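로봇 운용 게시판 > 작업 기준/절차

제목: 사무실 바닥 구역 쓰레기봉투 교체 작업, 손 상태 기준을 어디까지 문서화하시나요

작성자: 궤도이탈
6월 17일

휴머노이드로 사무실 정리 작업을 돌리는 팀입니다. 사내 작업 기준서 초안을 정리하는 중인데 4장(말단 장치 상태 정의)에서 의견이 갈려 올립니다. 헤드 뷰와 손목 쪽 뷰를 순서대로 붙입니다. 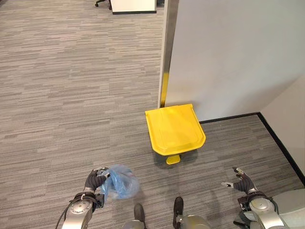
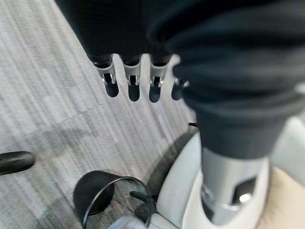 초안 4장의 핵심은 양손의 상태를 각각 따로 기록하도록 강제하는 것입니다. 기존 기준서에는 "파지 중 / 비파지" 두 값만 있었고 로봇 한 대에 값 하나를 썼습니다. 봉투 교체처럼 한 손은 물건을 쥐고 다른 손은 비어 있는 작업에서는 이 값이 의미가 없습니다. 헤드 뷰를 보면 왼손은 하늘색 반투명 봉투를 쥔 채 오므려져 있고 오른손은 손가락을 벌린 채 비어 있는데, 구 기준으로는 이 상태가 "파지 중" 하나로 뭉개집니다. 그래서 초안은 다음과 같이 잡았습니다.

4.1 좌우 손의 상태는 독립 항목으로 기록한다.
4.2 상태값은 개방, 폐쇄(무부하), 파지, 불명의 네 가지로 한다.
4.3 한 손이라도 파지 상태이면 보행 속도 상한은 하위 단계를 적용한다.
4.4 페달식 용기는 발 동작 전에 정지 자세를 확인하고, 확인 시각을 로그에 남긴다.
4.5 손목 뷰에서 상태 판정이 불가능하면 헤드 뷰로 보완하되, 보완 사실을 명시한다.

4.3과 4.5에 대한 의견이 특히 궁금합니다. 저희 내부에서는 4.3이 과하다는 쪽이 많습니다.

작성자: 볼트너트7
4.3은 저도 과하다고 봅니다. 비닐봉투 한 장과 공구함을 같은 "파지"로 묶고 속도를 똑같이 낮추면 현장에서 지키지 않습니다. 지키지 않는 조항은 다른 조항의 준수율까지 떨어뜨립니다. 질량 구간을 두는 것이 맞습니다.

작성자: 회색지대
질량으로만 나누는 것에 반대합니다. 봉투는 가볍지만 늘어집니다. 헤드 뷰에서도 봉투가 손 오른쪽으로 처져서 카펫 일부를 가리고 있습니다. 보행 중 위험은 무게보다 늘어진 길이와 하방 시야 차폐에서 나옵니다. 발 앞쪽 바닥이 가려지는지 여부를 별도 항목으로 두는 것을 권합니다.

작성자: 볼트너트7
그러면 항목이 계속 늘어납니다. 작업자가 시작 전에 확인할 수 있는 항목은 많아야 일곱 개라고 봅니다. 저희 현장은 처음에 17개로 시작했다가 6개로 줄였고, 줄인 뒤에야 체크리스트가 제대로 작성되기 시작했습니다.

작성자: 회색지대
항목 수와 판정 기준은 다른 문제입니다. 체크리스트는 짧게 두고 차폐 판정은 소프트웨어 쪽에 넘기면 됩니다. 사람이 매번 눈으로 볼 항목이 아닙니다.

작성자: Victor Magesa
한국어가 서툴러 짧게 씁니다. Trallberg 현장에서 비슷한 문서를 관리합니다. 우리는 1월에 상태값을 개정했습니다. "불명"을 넣은 것은 좋습니다. 그러나 "불명"일 때의 행동이 없습니다. 불명이면 정지인지, 재확인인지, 파지로 간주하는지 써야 합니다. 우리는 파지로 간주합니다.

작성자: 궤도이탈
지적 감사합니다. 행동 규정이 빠진 것이 맞습니다. 4.2에 "불명은 파지로 간주하고 재확인을 1회 수행한다"를 추가하겠습니다. 재확인 후에도 불명이면 정지로 두려고 하는데, 이 부분은 내부 검토가 필요합니다.

작성자: 손끝감각
4.5에 대해 적습니다. 손목 뷰를 보완 대상으로만 보는 구조가 마음에 걸립니다. 두 번째 사진은 손가락 네 개가 카펫 위에 늘어져 있고 아무것도 쥐지 않았다는 것까지는 판정됩니다. 다만 가장 오른쪽 손가락은 어두운 천 주름에 일부 가려져 있고 화면 여러 곳에 모션 블러가 있습니다. 이 한 장으로 "개방"인지 "폐쇄(무부하)"인지 정할 수 있습니까? 손가락 끝이 살짝 안쪽으로 굽어 있어서 판정자에 따라 갈릴 겁니다. 개방의 정의를 관절각으로 쓰지 않으면 4.2는 운용이 안 됩니다.

작성자: 궤도이탈
초안에는 관절각 기준이 없습니다. 영상 판정과 관절 센서 값이 불일치할 때 어느 쪽을 우선할지를 정하지 못해서 비워 두었습니다.

작성자: 손끝감각
센서 우선이 기본이고, 불일치는 그 자체를 이벤트로 기록해야 합니다. 영상은 파지 대상이 있는지를 보는 용도입니다. 두 정보의 역할을 나누면 우선순위 논쟁은 대부분 없어집니다. 단, 얇은 비닐은 힘 센서에 거의 안 잡히니 이 경우에 한해 영상을 우선한다는 예외가 필요합니다.

작성자: 볼트너트7
예외에는 동의합니다. 대상 재질 목록을 부속서로 빼면 본문이 길어지지 않습니다.

작성자: 누렌사용자
소매 이야기가 나와서 덧붙입니다. 저희는 Nuren 라인에서 팔 커버를 씌우고 운용하는데, 커버 끝단 위치를 규정하지 않았다가 손목 카메라 가림으로 데이터를 반려한 적이 있습니다. 커버 끝단은 손가락 첫 관절을 덮지 않도록 고정하고 작업 시작 전에 확인하는 조항을 넣으시길 권합니다. 4장보다는 준비 절차 쪽에 들어갈 내용입니다.

작성자: 회색지대
커버 고정은 찬성합니다. 다만 고정 밴드가 손목 회전 범위를 제한하는지 먼저 확인하십시오. Sima 파일럿에서 밴드를 조인 뒤 회전 한계 근처에서 토크 경고가 반복됐습니다.

작성자: 페달밟기
4.4 관련입니다. 저도 페달식 휴지통을 쓰는데 "정지 자세 확인"만으로는 부족합니다. 한 발을 드는 순간부터 단일 지지이므로 양손의 동작 허용 범위를 같이 정해야 합니다. 또 사진의 노란 통처럼 벽에 바짝 붙은 경우와 사방이 트인 경우는 접근 방향 수가 다릅니다. 용기 배치 조건을 작업 전 기록에 넣으십시오. 개인적으로는 페달을 발로 밟게 하지 말고 뚜껑을 손으로 열게 하는 쪽이 기준서 쓰기에는 훨씬 편합니다.

작성자: 볼트너트7
뚜껑을 손으로 열면 한 손은 봉투, 한 손은 뚜껑이라 봉투를 벌릴 손이 없습니다. 페달이 있는 이유가 그겁니다.

작성자: 페달밟기
뚜껑이 끝까지 젖혀진 상태로 유지되는 제품이면 됩니다. 제품 사양에 따라 갈리는 부분이니 기준서에서는 둘 다 허용하고 절차를 분리하면 됩니다.

작성자: 궤도이탈
정리합니다. 수정안에 반영할 것:
- 4.2 개방/폐쇄의 관절각 정의, 불명 시 파지로 간주 및 재확인
- 4.3 질량 구간 추가, 하방 시야 차폐는 소프트웨어 판정 항목으로 분리
- 4.4 단일 지지 중 양손 동작 범위, 용기 배치 조건 기록, 페달 절차와 수동 개방 절차 분리
- 4.5 센서 우선, 비닐류 예외, 불일치 이벤트 기록
- 준비 절차에 팔 커버 끝단 위치와 손목 회전 범위 확인 추가

4.3의 질량 구간 경계값은 아직 없습니다. 사용 중인 값이 있으면 공유 부탁드립니다.

작성자: 회색지대
Tiroria 쪽 양식은 경계값을 기체별 부속서로 넘깁니다. 본문에 숫자를 박으면 기체가 바뀔 때마다 개정해야 합니다.

작성자: 볼트너트7
그 방식은 부속서 관리가 안 되면 본문이 빈껍데기가 됩니다. 저는 기본값 하나는 본문에 두어야 한다고 봅니다. 저희 값은 기체가 달라 참고가 될지 모르겠지만 쪽지로 보내겠습니다.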